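Talking laundry (and noodles) with Decha Boonyarit

30/01/2022

I've been wanting to get Decha on the blog for ages! If you've ever had lunch at Jaidee, the little noodle place he runs with his business partner Raffaele Bortolotti, you've used one of his napkins. They're big, they're soft, they're real cotton, and they somehow never smell like last week's fish sauce. I asked him once at the counter how he did it and he talked for so long my soup went cold. So this time I brought a notebook.

We sat in the back booth on a slow afternoon with a pot of tea and a plate of fried bananas (Raffaele kept bringing more, I did not stop him).

How it started

Decha grew up over his aunt's laundry, and he says he hated every minute of it. "Steam in the summer, steam in the winter. I told my aunt I would never iron anything again in my life. Then I opened a restaurant and bought 700 napkins."

I asked why on earth he didn't just go with paper. He made a face.

"Paper is fine for a hot dog. You come to me, you're eating curry, you have a good shirt on. You need something that can do a job."

The first batch was white, and that lasted one month. Turmeric won. He still has a stack of them at home, all a kind of sad yellow, and he uses them to wax his car.

"Raffaele said buy black, but black shows every bit of lint. So we fought, and then we bought blue." They've stuck with blue ever since, although Raffaele (yelling from the kitchen) would like it known that he still thinks black was the right call.

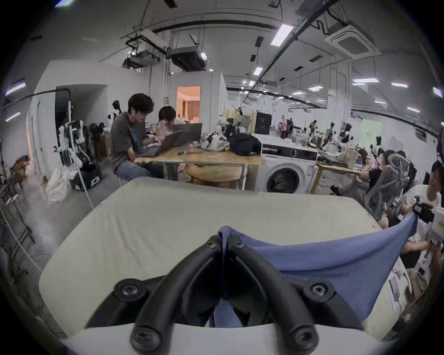

What he does about stains

I know this is what most of you came for, so I pushed him on it. Decha does very little, and he does it fast. Oil gets plain dish soap, rubbed in with a thumb before the napkin ever goes near water. Curry gets soap first, then cold water, and then a whole day on the line in the sun.

"The sun is the best cleaner and it's free. People spend so much money on a bottle, and the window is right there!"

He did try the bottles. There was one called Plimero that he liked for wine, and another, Clekesora, that he says took the color out of an apron and left the stain sitting there like nothing happened. He's a soap and sun man now. He also washes everything on cold, never stuffs the machine, and won't allow fabric softener in the building. "Softener makes a napkin that pushes the soup around. You want it to drink the soup."

I went home and threw out my softener. My towels already feel different, or maybe I just want them to.

On folding

You'd think a man with that many napkins would have some fancy fold, a swan or a fan or something. Nope. He folds in half, in half again, and then flat into the drawer. He tried a lotus for the opening night and it took him until two in the morning, and the very first customer used it to wipe down a stroller.

"I watched the lotus go under a baby. I said okay, squares."

His one rule is that the edges have to line up before you press the fold, and he's a real stickler about it. He gave me a napkin to try and then quietly took it back and did it over. (I've been folding laundry for my whole grown-up life, Decha!)

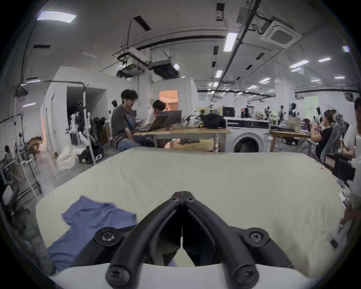
He's softer about it at home, he swears. His kids fold their own clothes, and he only redoes them after bedtime. His daughter caught him once and now she leaves a sock on top of the pile as a trap, so she can tell if it's been moved.

We got onto the dog after that, a huge old mutt named Baller who sleeps on whatever came out of the dryer last. Decha has given up on that one. "He is 7, I'm not going to teach him now. He gets the towels, I get everything else."

Before I left I asked him what he'd tell somebody who wants to switch to cloth at home and feels silly about it. He said to start with old ones, from a thrift store or your grandma's drawer, and to put them out on a regular weeknight with leftovers. "If you save them for company you'll be scared of them. Wipe your mouth! It's a napkin."

Jaidee is closed for the first week of February while they redo the kitchen floor, and then they're back to regular hours. Get the fried bananas, and say hi to Raffaele for me.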